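Home | Ask | Browse topics | Members | Log in

Filed under: Garden & Allotment > Veg growing > Winter crops

Lettuce in unheated greenhouse, gone bitter and floppy

Got a small lean-to, no heating, north-east side of the house in Drokdale. Sowed winter lettuce end of summer, two lots, a green loose leaf one called Gisia and some cos my sister-in-law gave me in an unmarked envelope. Cos is fine, slow but fine. Gisia came up lovely and then last couple of weeks its gone bitter. Proper bitter, kids won't touch it. And the outer leaves flop over in the morning and sometimes pick up by dinner time, sometimes dont.

Compost is bagged stuff from Siregar, the 310 one with the added feed. Watering every other day with a can from the outside butt. Door shut all the time because of the frost. Have had fleece on since the start of December.

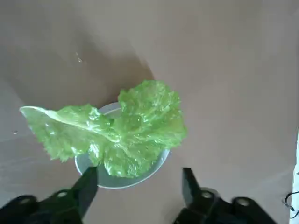 Is it the variety or is it me? Don't want to rip it all out if it'll come right. Also is it worth sowing more now or wait. Ta.

yaffle305

2 answers

Yaneth Sánchez
You're drowning it. Every other day is far too much in December, mine get a drink once a fortnight if that. Stick your finger in the compost, if it's damp an inch down leave it alone. Cold wet roots can't take anything up so the leaves flop same as if they were dry, and people see flopping and water more. Done it myself, lost a whole bed.

Floppy first thing could just be frost as well. Don't pick when they're frozen, wait till they've thawed out, they go to slime otherwise.

Open the door! An hour or two round midday on any day above freezing. Shut up all winter you get grey mould, look underneath at the base of the stems for fluff. Any leaves touching the soil and going brown, off with them. Fleece off in the day too if you can be bothered, it keeps what light there is off them. Back on before dusk.

Bitter, well, slow growth does that, plus old leaves. Pick the outside ones smaller and younger and don't let them hang about. Soak them in very cold water for half an hour before you eat them, helps a bit. Or put a bit of honey in the dressing, kids will eat anything with honey.

I wouldn't sow now. Not enough light, they come up leggy and fall over. End of January on a windowsill if you're impatient, Febuary if not. Leave the old plants in, just thin them. Mine usually get going again when the days draw out and they're a lot sweeter then.

Water from the butt is ok for big plants but use tap for seedlings.

mr_tansy
Gisia always goes bitter for me, grew it two years running and gave up. Get something else. I get mine from the stall at Dosham market, think he does a 700 seed packet which is daft for lettuce but they keep a year or two in a tin.

Also that compost is quite strong. Ok for tomatoes. I'd cut it with some ordinary multi purpose next time.

Comments

yaffle305: Thanks both. Yes it's sopping an inch down, so that'll be it. Door's open now. No fluff that I can see but a couple of brown leaves at the bottom, took them off. Will try the soak for tomorrow's dinner, got nine coming. Is the cos not bothered by wet then??

Yaneth Sánchez: Cos stands up more so it stays drier round the neck. It'll sulk eventually if you keep on. Happy Christmas

mr_tansy: slugs. check for slugs as well

Last updated: December 24, 2010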